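Sep 13, 2018

The coat worn for the harbor visit at Dullemach in August has been discussed mostly for its color. I am more interested in the hem. The wind was strong enough to lift the flags straight out and turn one umbrella inside out, and the back of the coat stayed down for the whole walk along the quay. It is a light wool, unbelted, with a deep center vent. A coat like that should blow open.

It was made by Kragh, who have dressed the family for outdoor engagements for a long time and do not publish anything about construction. What follows is from the broadcast footage, from two press photographs large enough to show the hem edge, and from letters with Lærke Grímsdóttir, who cut ceremonial coats for many years and corrected several of my guesses.

There are two usual ways to weight a hem. The first is chain, stitched along the inside of the hem fold, with the links lying flat. It gives an even pull and it bends with the cloth. The second is discrete weights: flat metal disks, each covered in lining fabric and sewn into the hem allowance at chosen points. Disks are easier to remove for cleaning and easier to tune, but they pull at a point, and on light cloth a point pull shows.

The Dullemach coat does not have chain. Chain keeps the whole edge in one slow curve, and in the footage the edge moves in separate sections. At the top of the steps, when the wearer turns to greet the front row, the left side of the vent swings out and comes back first at the corner. The middle of the back panel follows a moment later. That is what disks do. 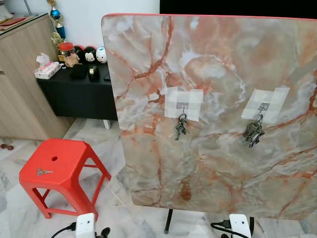

Placement matters more than total weight. My reading is one disk at each corner of the vent, one at each front corner, and a smaller number spaced between the side seams. Each disk needs a support patch, or the hem allowance stretches and a dimple forms on the right side of the cloth. The patch is normally a square of silk organza. Lærke prefers overlapping strips set in a cross, so that the load runs off along both the warp and the weft and no single edge takes all of it. The translucent tape over the two small gray hooks on the marble-patterned panel is laid out on the same plan, square strips overlapped into something like a plus sign, with the hook showing through. On a coat the equivalent patch is sewn to the hem allowance only and never catches the face cloth.

I made a sample to check the corner behavior. The cloth was a mid-weight wool crepe left over from a jacket, cut as a half back with vent and interlined at the hem with bias canvas. Each disk weighed 13 grams before covering. I hung the sample from a padded hanger in front of a desk fan and tried three arrangements:

- No weights. The vent opened at the lowest fan setting and stayed open.
- Disks at the vent corners only. The vent stayed closed at the middle setting, but the side seam area lifted and folded back on itself.
- Disks at the vent corners and at the side seam. Small movement at the middle setting, and a quick return when the fan was switched off.

The third result looks closest to the footage. A fan on a desk is a poor substitute for a harbor, and a hanger does not walk, so I would not push the comparison further than that.

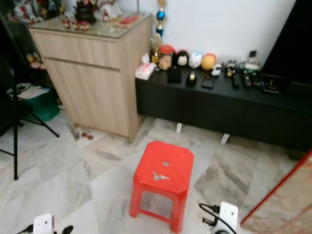

The lining is the other half of the question. If it is bagged out and joined to the hem all the way around, the disks drag on it and the back balloons above the hem line. If it hangs free, it can be seen from behind whenever the vent moves. In the larger of the press photographs there is a short thread bar visible between lining and hem at the side seam, which means the lining hangs free and is tethered. This is standard for a good coat. It also allows the weights to be unpicked without opening the coat itself, and a coat that will be worn again in still weather should not carry them.

Several readers asked whether the same method was used on the gray coat from the Gesent memorial. I don't think it was. That coat is a heavier cloth with a closed back pleat, and the hem allowance looks deep enough to do the work alone. There were about 2,000 people in the square at Gesent and most of the pictures were taken over their heads, so the hem is visible in very few of them.

The costume collection at Kendden holds an earlier Kragh coat of similar cut, given after a state visit. The catalog entry lists "weights, lead, covered" and gives no number or position. I have written to ask whether the hem can be examined or x-rayed. If they agree, I will post the spacing in a separate entry, with a diagram.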